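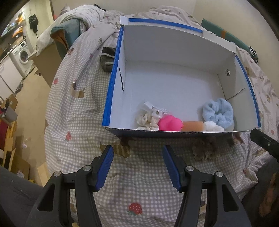

*Small items in an open white box: scrunchies, a sponge and a labelled packet.*

# About Ukis

Ukis is a home packing and sorting service. We go into flats, rented rooms and student halls and help people get their belongings into boxes, either for a move or for storage. We also do sorting visits for people who are staying where they are and want their drawers back.

We started with one van and a lot of borrowed boxes. Our first jobs were end-of-tenancy moves in August, when half the rented rooms in town change hands, and that is still our busiest month. Today we work from a unit at Tunovmont, where we keep the boxes, the tape and two dry storage rooms.

## What we do

Most removal firms are good with wardrobes and washing machines. We deal with what is left once the furniture is spoken for: hair ties, odd socks, sponges, chargers, sewing things, spare buttons, the contents of the bathroom shelf. These take longer to pack than a sofa does, and they are what people ask us about most.

We offer three services:

- **Room pack.** One room, packed and labelled in a single visit. Cushions, bedding and curtains are included.
- **Small things visit.** We work through drawers, shelves and baskets with you and box up what you want to keep.
- **Pack and store.** As the room pack, with the boxes taken to Tunovmont and brought back when you ask for them.

We do not clean, and we do not take away rubbish. We can leave you with a list of local firms who do both.

## How a visit works

We like to work on the bed. It is usually the largest clear surface in a small flat, it is a sensible height, and nothing rolls off it and under the cooker. Please leave the duvet on. If you would prefer us to put down a sheet first, say so and we will bring one.

The box goes on the bed open, and like goes with like. Hair things go together, then washing things, then anything in a packet. Packets with labels are kept with the label on, so you can tell later what is inside. Soft items such as scrunchies and socks are useful for filling gaps, but we ask before using them that way - some people want all their socks in one place.

Each box is given a number and a short list of contents. You keep one copy and the other goes inside the lid. Nothing is thrown out unless you have told us to throw it out. Anything we are not sure of goes into a separate box marked "ask", and we go through that one with you at the end.

A small things visit takes up to 4 hours. If we finish early we can start on another drawer or leave, as you like.

## Our boxes

We use three sizes of cardboard box. The one we reach for most is our shallow box, 400 mm long and 300 mm wide, which is light enough to carry in one hand when it is full of bathroom bits. The larger sizes are for bedding and kitchen things. All of them are kept flat until they are wanted, so please let us know if there is a wall near the door where we can lean a stack.

Boxes are reused until the corners go. After that they are flattened and sent for recycling. If you would like to keep yours we charge for them at cost, and we will buy back any that return in good order.

We buy our tape and labels from Skandirska, a small supplier on the same estate.

## Who we work with

Much of our work comes from people in one-room flats, where the bed, the kitchen and the washing are all within a few steps of each other. Packing in a space like that needs some order. We finish one box before we open the next, and we keep a path clear to the door.

We also pack for Rojanasak, a letting office with furnished rooms in the town centre. Their tenants can book a room pack at a reduced rate in the last month of the tenancy. Ask at their front desk for the form.

Students can book jointly with the people they share with. We will keep each person's boxes separate and use a different mark on each set.

## Before you book

Have a look round and put aside anything you will need on the day - keys, medicine, phone charger, a change of clothes. Keep these in a bag by the door and we will leave it alone. Passports, bank cards and jewellery should stay with you as well, as we do not pack or store them.

Damp washing can't go in a box. If you have a load on, let it dry fully or pack it yourself in a plastic bag for the same day.

Bookings can be made by telephone or at the Tunovmont unit. We ask for a week's notice, or three weeks for August.

Page last updated 24 Feb 2021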